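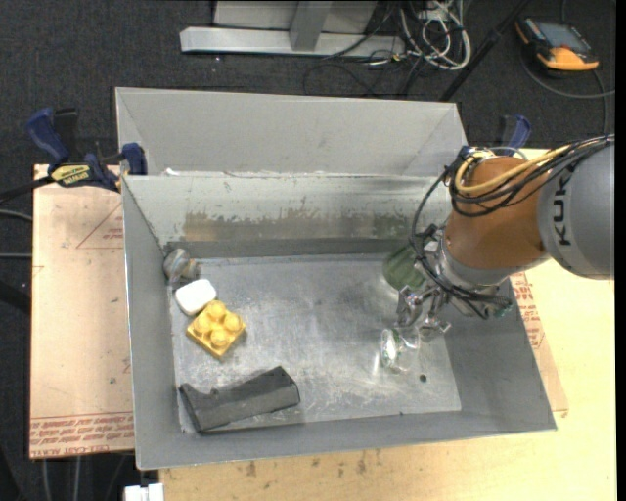

Kinnear Community Kitchen: Assistant Cook (part-time)

Kinnear Community Kitchen is looking for an assistant cook to join the team at our Lullow site. The post is permanent, 17 hours a week over 3 mornings, and is open to people with or without a formal catering qualification.

We cook lunches for older residents of Lullow and the nearby villages. Last year we had 213 people on the delivery list, and numbers go up over the winter. Meals are made from scratch and leave the building by 11.45.

The work

You will report to the head cook, Mhairi Dow. Your main duties will be:

Preparing vegetables, soups and puddings to the weekly menu
Portioning and labelling meals, including special diets
Checking in deliveries and rotating stock
Keeping fridge temperature and cleaning records up to date
Washing up and closing down the kitchen with the rest of the shift

Starts are early (6.45) and you will be on your feet for most of the morning. Some lifting is involved. You will cover the head cook's holidays, for which a higher rate is paid.

What we ask for

You should have cooked for large numbers before, paid or unpaid. A food hygiene certificate is useful, but we will pay for the course if you do not have one. You need to be able to follow written allergy instructions exactly. A driving licence is not required. The first bus from Plurness arrives too late for the start of the shift, so please think about travel before you apply.

Pay and leave

Pay is on the kitchen assistant scale, paid monthly, with a workplace pension and a free meal on each shift. Holiday is in proportion to hours worked. There is a trial period of three months.

How to apply

Please send a CV and a short letter to Ewan Laing at the Kinnear office, or hand them in at the Lullow kitchen before 1 pm. Applications close on Mon 28 September. Interviews will be held in Lullow and will include a short practical task.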